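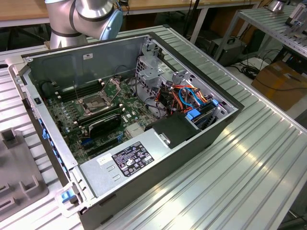
Open tower on the ribbed bench, arm standing by. Budget thread follows, get a brew.

Right, a few of you asked how a small outfit like Nillstead goes about buying a robot arm for taking computers apart, and what it costs in time and sanity. I've got the planning spreadsheet open so you're getting the lot.

First thing. When I drew up the original list back in October I wrote "arm" at the top and then put nearly everything else under "bits". Do not do this. The bits are most of the job!

Bits, so far: tables, fixtures, grippers, spare fingers, cables, the guarding, the extra sockets, someone to come and look at the extra sockets. Each one looks like nothing by itself and then you add up the column and have to go for a walk.

We had two quotes in for the arm. One from Usteck, one from a reseller called Grutness who are lovely on the phone but take a week to answer an email. The prices were close enough that it came down to what was in the box. Usteck's included the controller and a day of training, Grutness had both down as extras on page 2.

Always read page 2.

On tables: I wanted the ribbed aluminium sort from the start and had to argue for them. They cost a fair bit more than a plain bench. But you can bolt a fixture down, try it, hate it, and shift it along before lunch, and we've done that so many times now that I've stopped feeling guilty about the invoice.

Fixtures though, oh my days. Every make of tower is a different size and they all have their handles and latches in different places. The one in the photo has blue plastic tabs along the front rail, others have a thumbscrew, others have something you need to swear at. I budgeted for one design of fixture. I'd now say budget for three and expect to throw one away.

Same goes for grippers. A big metal drive cage and a little cable plug want completely different fingers. The question I wish I'd asked the sellers is "how long does it take to swap, and can I do it without a laptop?" Ask that. Watch their face.

Cables are the bit I'd plan for most carefully if I were starting again. Look at the right-hand side of that case, it's orange, red, yellow, black and light blue all in a knot. Screws and panels stay where they are. Cables flop. I've put cable work down as hand work for the whole of the first year and costed a person for it, and everyone who sells robots went a bit quiet when I told them.

(One rep did say "that's sensible" and he's the one I ring now.)

How many machines do you need to put through before it pays? My sums used batches of 40 towers, because that's what fits in our store without blocking the back door. At 200 a month it looks all right on paper. At 1,000 it looks brilliant, but we'd need a second building, so I've deleted that line before anyone gets ideas.

Things I forgot to budget for, in the order I found out: a second set of fixture bolts, storage for the stuff that comes OUT of the computers, antistatic mats, a decent stool.

Also insurance. Ring your insurer before you order. Mine had a form for "moving machinery" that was clearly written with a bread slicer in mind and it took ages to sort.

Someone asked about second-hand. We did look! There was an older arm going through a dealer called Nagano, good price, and I was very tempted. What put me off was parts. If a joint goes I need to know I can get another one, and they couldn't tell me. If you've got a handy person on staff who likes that sort of thing your answer might be different.

Leasing, same story really. Fine for the arm, but they wouldn't touch the tables or fixtures, so you end up with half your kit on monthly payments and half on the company card. My bookkeeping brain couldn't cope with it.

My rule for the next round: whatever the arm costs, write the same figure again underneath it and call that "everything else". If there's any left over I'm buying the good biscuits.

Still to decide: whether we get another gripper this year or wait. I'm leaning towards wait, the team is leaning towards now, and the team has the keys to the kettle cupboard.

Will post the blank version of the spreadsheet once I've taken the rude comments out of column F. If you've bought fixtures for odd-sized cases and didn't hate them, please tell me who made them!

2021-04-23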